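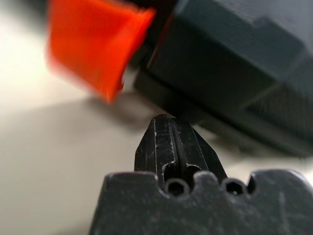
Week 4: Looking after hand tools

Right, last week we got as far as steel and why it goes off if you leave it in a damp shed. I promised we'd do handles and storage, so that's most of today, plus a bit on sharpening if I don't ramble (I will).

Handles first. Ash is still my favourite, and the old Turkwood catalogue in the reading folder has a lovely page on why. Have a look at the entry for 1793, when the workshop was turning out chisels with no ferrule at all! They split, of course. Plastic handles don't mind a bit of wet, but solvents can make some of them go sticky, so keep the white spirit well away.

Now storage. I'm a fan of a proper case with a place for each thing, mainly because I can see what's missing before I lock up.

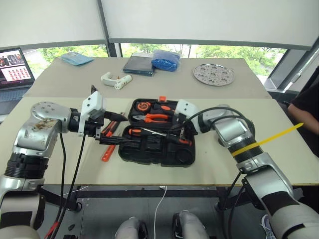
Whatever you keep your tools in, wipe them first. A dry rag, then the thinnest smear of oil, and I do mean thin. If it drips you've overdone it. I use Plirus oil at home but the Mesadard one in the store cupboard does the same job and smells less.

Blades: change them sooner than you think. A blunt one needs more push, and more push is how people get cut. Retract it every single time you put it down, please.

Sharpening, quickly. Start on the 450 stone, hold 30 degrees, and take your time. We'll do finer grits after the February break.

For next time, read Siddiqui up to page 58 and bring one tool from home that needs some love. Rusty is fine, the worse the better!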